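Stamham Two-Hand Demonstration Guide
Section 4: Recording cloth tasks

Read Section 3 first if your grippers haven't been calibrated since the last software update. Cloth is the most fun part of the whole Stamham method, and it's also where small setup mistakes cost the most time, so go slowly on your first few takes.

Before you start

1. Wipe the lens on each gripper with the dry pad from the kit.
2. Clear the work area down to the task objects. Cables may stay on the table if they lie flat and don't cross the cloth.
3. Open and close both grippers fully, two times. The Trummer logger writes the end stops to the session file and beeps once per hand.
4. Set the take limit to 120 seconds.

Note: If you hear only one beep, repeat step 3. Don't edit the end stops by hand. Tùng Âu wrote a checker that will reject the file.

Recording a take

5. Drop the cloth from chest height so it lands in a new shape every time. Messy is good!
6. Press the thumb button and wait for the tone.
7. Pin the cloth with one gripper before you bring the other one in. Keep the free jaws open until they're over an edge you mean to pick up.
8. Work at the speed you'd use to fold a towel at home. The policy copies your hesitations — all of them.
9. Finish with both grippers off the cloth and hold still until the second tone.

Caution: Never push a jaw tip straight down hard. The pads tear at the point, and a torn pad changes the grip width for every take that follows.

How many takes

Record 100 takes per cloth. In the June trials at Iltdale, Ilaria Martinelli trained one policy on pinned takes and one on free takes, 100 of each, and the pinned one found a usable corner far more often. We were thrilled with that result, and it's why step 7 is now required. Take numbers above 108 are reserved for retakes.
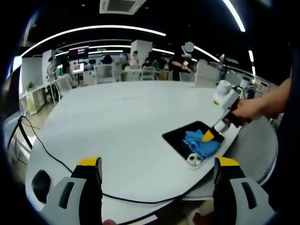

Pinning works best when the cloth sits on something that grips back. A bare tabletop lets the fabric skate away from the tip, and the policy then learns to chase it. We like a mouse pad for this: with the blue cloth bunched up on the black pad, the yellow tip of the second gripper presses into the folds while the first gripper's jaws stay wide open. The two colors also separate well for the labeling script in Section 5. Send odd cases to Beathag Moffat, who loves them.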